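Patemier erweitert Beratungssoftware um Modul zur Dokumentation von Fondskosten 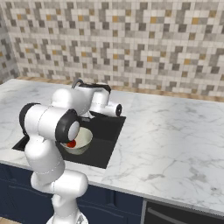
Der Softwareanbieter Patemier hat für seine Beratungsplattform Grokano ein Zusatzmodul angekündigt, mit dem Finanzanlagenvermittler und Vermögensverwalter die Kosten einer Anlageempfehlung vorab und im laufenden Bestand ausweisen können. Das Modul soll im Juli für Bestandskunden freigeschaltet werden. Neukunden erhalten es zunächst nur zusammen mit der Depotanalyse.

Hintergrund sind die seit Jahresbeginn geltenden Vorgaben der Richtlinie MiFID II zur Kostentransparenz. Wertpapierdienstleister müssen ihren Kunden vor Abschluss eines Geschäfts sämtliche Kosten und Nebenkosten offenlegen, und zwar sowohl als Betrag als auch als Prozentsatz. Zuwendungen Dritter sind gesondert aufzuführen. Hinzu kommt eine Darstellung, aus der hervorgeht, wie sich die Gesamtkosten auf die Rendite auswirken. Bei einer laufenden Geschäftsbeziehung ist außerdem eine jährliche Aufstellung auf Basis der tatsächlich angefallenen Kosten vorgesehen.

In der Praxis bereitet vor allem die Zusammenführung der Daten Schwierigkeiten. Produktkosten liefern die Fondsgesellschaften, Dienstleistungskosten entstehen beim Berater oder beim Haftungsdach, Transaktionskosten bei der depotführenden Stelle. Viele kleinere Häuser übertragen die Werte bislang von Hand in Tabellen. Bei Änderungen der laufenden Kosten eines Fonds muss dann jede betroffene Berechnung einzeln nachgezogen werden.

Das neue Modul übernimmt die Produktkosten nach Angaben des Anbieters einmal täglich aus den hinterlegten Stammdaten und ordnet sie 13 Kostenarten zu. Einmalige Kosten, laufende Kosten, Transaktionskosten und erfolgsabhängige Vergütungen werden getrennt geführt. Der Berater ergänzt Ausgabeaufschlag, Serviceentgelt und Haltedauer. Fehlt eine Angabe, lässt sich das Dokument nicht abschließen; ein Entwurf kann aber gespeichert und innerhalb von 30 Tagen vervollständigt werden. Danach verfällt er und muss mit aktuellen Daten neu angelegt werden.

"Die Berechnung selbst ist nicht das Problem. Aufwendig ist der Nachweis, mit welchem Datenstand sie erstellt wurde", sagt Kamran Heydari, Produktverantwortlicher bei Patemier. Jede Kosteninformation erhalte deshalb einen Zeitstempel und eine Versionsnummer. Werde ein Wert nachträglich korrigiert, bleibe die ursprüngliche Fassung im Archiv erhalten.

Für die Renditewirkung rechnet das System mit einer Bruttorendite, die der Anwender je Anlageklasse festlegt. Ausgewiesen wird der Effekt im ersten Jahr, in den Folgejahren und im Jahr der Veräußerung. Die Annahmen stehen im Anhang des Dokuments. Eine automatische Vorbelegung mit historischen Renditen bietet das Modul nicht. Patemier verweist hierzu auf die unterschiedliche Auslegung durch die angeschlossenen Häuser - einige verwenden intern festgelegte Kapitalmarktannahmen, andere rechnen mit einer Nullrendite und zeigen nur die reine Kostenbelastung.

Negative Transaktionskosten, wie sie bei einzelnen Fonds infolge der vorgegebenen Berechnungsmethodik auftreten, werden in der Voreinstellung nicht mit anderen Positionen verrechnet. Das Programm setzt den Wert auf null und vermerkt die Abweichung im Prüfprotokoll. Die Einstellung kann zentral geändert werden, nicht jedoch vom einzelnen Berater.

Getestet wurde das Modul in einer Pilotphase mit 18 Vermittlerbetrieben, die überwiegend unter dem Haftungsdach Haslam tätig sind. Dabei wurden 699 Kosteninformationen erstellt. Rückfragen gab es laut Abschlussbericht vor allem zu Sparplänen und zu Umschichtungen innerhalb eines Depots. Bei Sparplänen wird die Kosteninformation nun auf die vereinbarte Laufzeit bezogen; bei unbefristeten Verträgen legt der Berater eine Haltedauer fest und begründet sie in einem Textfeld. Umschichtungen lassen sich als ein Vorgang erfassen, wobei Verkauf und Kauf im Ausdruck getrennt ausgewiesen werden.

Nicht abgedeckt sind Versicherungsanlageprodukte. Für diese gelten mit der Vertriebsrichtlinie IDD und der PRIIPs-Verordnung eigene Vorgaben. Fondsgebundene Rentenversicherungen können zwar in der Depotübersicht angezeigt werden, fließen aber nicht in die Kostenberechnung ein. Ob eine entsprechende Erweiterung folgt, ist offen. Auch Zertifikate werden zum Start nur unterstützt, wenn der Emittent die Einstiegskosten in maschinenlesbarer Form bereitstellt.

Für gewerbliche Finanzanlagenvermittler mit einer Erlaubnis nach Paragraf 34f der Gewerbeordnung ist die Rechtslage noch nicht abschließend geklärt. Die Anpassung der Finanzanlagenvermittlungsverordnung an die europäischen Vorgaben steht aus. Bis dahin gelten für diese Gruppe die bisherigen Informationspflichten. Patemier will das Modul für 34f-Vermittler dennoch freischalten und die Dokumente entsprechend kennzeichnen. Eine Nutzung erfolgt in diesem Fall freiwillig. Nach Inkrafttreten der neuen Verordnung sollen die Vorlagen per Update umgestellt werden.

Technisch läuft die Anwendung im Browser. Eine lokale Installation ist nicht erforderlich, die Schnittstelle zur Kundenverwaltung muss jedoch einmalig eingerichtet werden. Stammdaten können im CSV-Format oder über eine Webschnittstelle eingelesen werden. Die Ausgabe erfolgt als PDF, wahlweise mit dem Briefkopf des Vermittlers. Eine elektronische Übermittlung in das Kundenpostfach ist möglich, wenn der Kunde dieser Form zugestimmt hat. Die Zustimmung wird im Kundendatensatz hinterlegt und kann dort widerrufen werden.

Die jährliche Ex-post-Information wird voraussichtlich in einem zweiten Schritt ergänzt. Dazu müssen die tatsächlichen Bestände und Umsätze aus den Depots übernommen werden. Mit der Tadstead-Depotbank besteht bereits eine Datenanbindung, mit weiteren Instituten wird nach Unternehmensangaben verhandelt. Vermittler, deren Kunden Depots bei mehreren Banken führen, müssten die Einzelberichte andernfalls weiterhin selbst zusammenführen.

Im laufenden Lizenzentgelt der Plattform ist das Modul für Bestandskunden bis zum Jahresende enthalten. Die Konditionen für die Zeit danach hat Patemier noch nicht veröffentlicht. Eine Schulungsunterlage mit Beispielrechnungen für Einmalanlage, Sparplan und Entnahmeplan steht im geschützten Kundenbereich zum Abruf bereit.

Stand: 28.06.2018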